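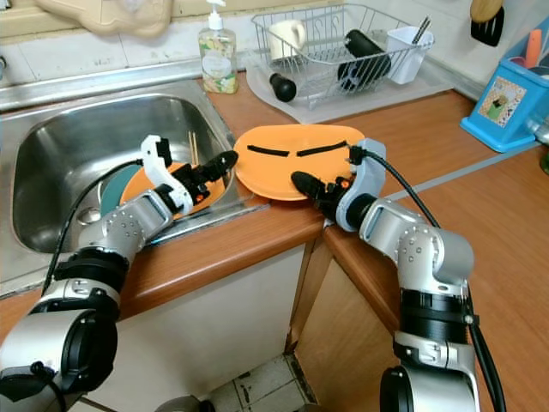

Minutes of the planning and perception meeting, Haltura kitchen tasks

Tuesday, July 4, 2023

Present: Llinos Jenkins (chair), Sioned Wynne (minutes), the Prydderch tooling group, and two of our friends from Vumier, who joined by phone and very kindly stayed on even though the line was dreadful.

Llinos opened by thanking everyone for giving up part of a holiday. She had brought shortbread, which was passed down the table before we got to the agenda, and the minutes of the last meeting were agreed with one spelling corrected (mine, sorry!).

1. Grasp planner

We spent the longest on this one, and I think it was time well spent. The planner now picks its grasp points along the rim of a dish instead of going for the middle, and it passes both arms one shared plan so they don't reach for the same spot. Llinos would like the closing force to be a setting in the task file, where anybody can find it, and no longer a number tucked away in the driver. The tooling group agreed and will have it in the next Erkier build.

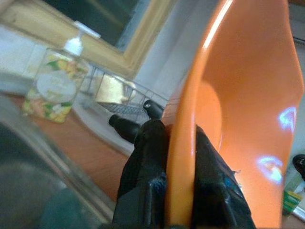
Gripper closed on the rim of the orange bowl, wrist camera view.

Vumier asked how the rim finder copes with shine. Sioned answered that bright highlights on glossy plastic still get read as edges from time to time, and that of the 53 frames she labeled by hand, 13 had a false edge in them. She is going to try masking the highlights before the edge step, and will keep the old path behind a switch so that we can compare the two fairly. There was a good deal of friendly back and forth about whether the wrist view should simply outvote the head view once the fingers are close, and we left it open until there are numbers to look at.

2. Stacked dishes

3 min read
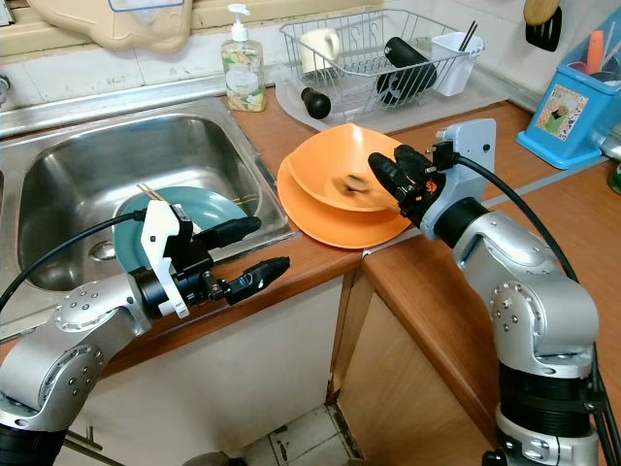 Llinos walked us through the case of one orange dish sitting on top of another. From the head camera the two are the same color, and the segmenter likes to hand them over as a single object, after which the planner quite cheerfully makes one plan for both. A small thing in the upper dish, blurred by movement, makes matters worse. The proposal is to add a "stack" label and let the planner ask for a second look from the wrist before it commits. Everyone liked this, though Vumier would rather we kept the second look short, and we settled on a time limit to be set in the task file alongside the force.

3. Replay tool

The replay tool loads 1,000 steps without trouble now, and the arm timelines finally line up with the camera ones, which got a little round of applause. The scroll bar still jumps on long logs. Ticket 26 stays open.

4. Actions

Tooling group: closing force and second-look limit in the task file.
Sioned: highlight masking, with the comparison written up on the shared page.
Llinos: draft of the stack label, sent round for comments.
Vumier: their notes on camera timing, whenever they have a spare hour.

5. Any other business

The September demo was mentioned, and we decided to give it a meeting of its own. Llinos asked that log names follow the new pattern from now on, please, including the quick ones we all think we'll delete later. The leftover shortbread is in the tin by the printer.

Minutes taken by Sioned Wynne. Corrections are very welcome before the next meeting.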